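Home | Reviews | Visits | Books & Guides | Forum

A Saturday at the Lamont Open Studio

I had been looking forward to this one since the invitations went up. Lamont is the small publisher behind the companion books for Siltar, and if you have spent as many evenings as I have wandering that gloomy archipelago, you probably own at least one of them. They opened their doors to readers this spring, and I drove over with a thermos, a notebook and my own very battered copy of the first atlas.

The morning began in the map room, which is a grand name for a long table under a skylight. Morven Geddes has drawn every chart in the series, and she let us leaf through her pencil roughs for the Zustari coast. I could have stayed there all day! She starts with the tides, then the harbors, and only then puts in the towns, and she told us that the game's designers have moved a lighthouse on her more than once after she had already inked it. (She keeps the old versions in a flat drawer. The one with the lighthouse on the wrong headland is lovelier than the one that went to print, if you ask me.)

After that we heard how the new book is being put together. It is called The Grada Logbook, and it's written as if a ship's officer had kept it through the whole second campaign, with supply tables, crossed-out orders and little quarrels in the margins. There are 4 different hands in it, all lettered by people in the office, and I was glad to see that the cook gets his own pages. I have always thought the cook had the best lines in the game.
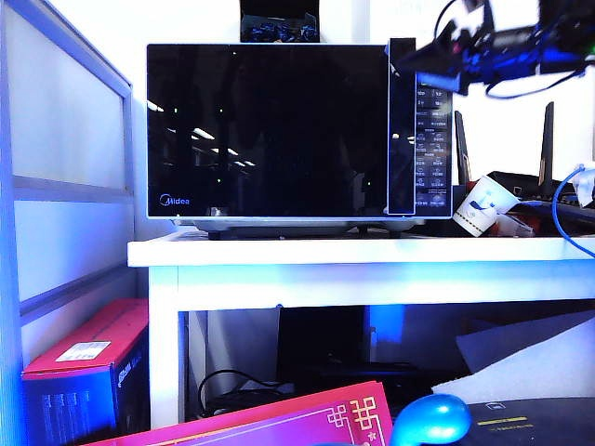 Do you need to have finished the second campaign before reading the logbook?

Finishing the first campaign is enough. The chapters that give away later events are sealed behind a folded page, so you can stop there and come back when you've caught up.

Lunch was soup and very good bread, and then came the part I had driven out for, the paper samples. We handled 3 stocks for the logbook, and the group split quite firmly between the smooth cream and the rougher gray. I was for the gray -- it takes a pencil beautifully, and I do like to write in my game books, whatever my brother says about resale. Morven was for the gray too, though she warned us that the fine rigging lines come out softer on it.

The first printing will be 3000 copies, with shipping planned for May. A cloth edition was mentioned, but no price, and I didn't like to press.

I stayed for the last talk, on how the enemy ship silhouettes are checked against the game models, and it ran well past its time because people kept asking about the fog barges. I got my atlas signed, and bought 2 posters I have no wall for. The parking is behind the building, by the way, and the sign is easy to miss if you come in from the river side.

Posted Monday, April 15, 2024

Comments

inkwell_tam: So jealous about the Zustari roughs. Did she say whether the old lighthouse map will ever be printed?

harborcat: Team smooth cream here, sorry! My pencil notes always smudge on the rough stuff.

Della R.: Thanks for the parking tip, I drove past it last year and ended up across the bridge.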